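Color and Appetite – Notes for Session 5
Melati Wuisan

Welcome back! Last time we got as far as saturation, and I promised you food. So: why does the same soup look richer in one bowl than in another? Part of the answer is simultaneous contrast – your eye judges a color against whatever sits next to it, and the rim of a dish sits next to everything.

Try it at home before we meet. Put the same spoonful of mashed potato on the darkest plate you own and then on the palest, and write down which looks whiter. Do it by a window first, then under a lamp (the lamp results are my favorite part, they can be really surprising!).

Terms to know: hue, value, chroma, surround, afterimage.

Reading: course pack, chapter 16, up to the section on glazes. Skip the math unless you love it.

Dark, light and bright

A black surround tends to make a pale food look lighter. A strong green can push a neighboring gray slightly toward red.
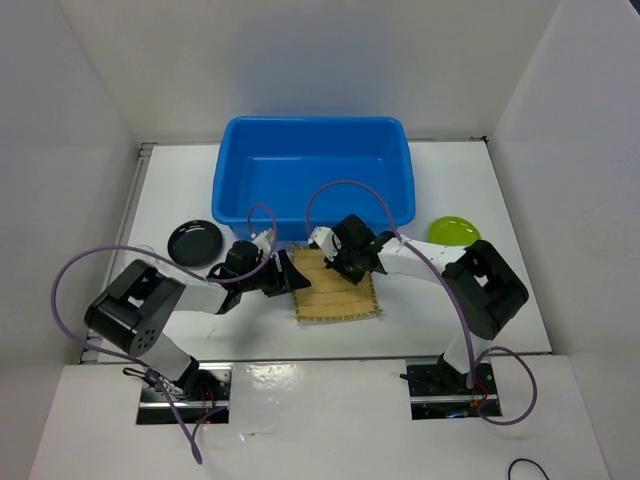
For next time

Bring your notes and one dish with a color you find hard to name.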